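3.2 Storage in the home

Diary returns came from 400 households in Vedstead and Nanevitz, 11 of them dropped for missing pages. Most people kept dry food on open shelving – cheap, easy to reach, wiped down maybe once a season. Few wrote dates on anything.

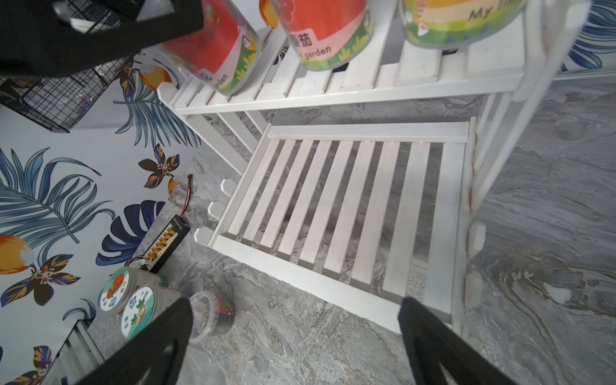 Figure 4. White slatted shelf, clear plastic containers on the upper tier.

Item counts next. 2,552 entries coded by Barta in January, second pass still to do. Repeat buying was highest were jars stood two deep, same as in the Pudodgate survey. Labels helped less than we expected. People shop from memory, mostly, and memory is poor on lentils.
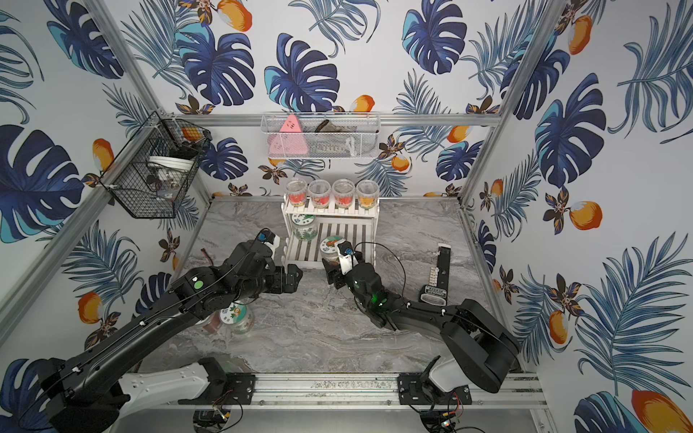
Figure 5. Clear jar with a colorful label, near the front of the shelf.

Waste by weight is in section 3.3.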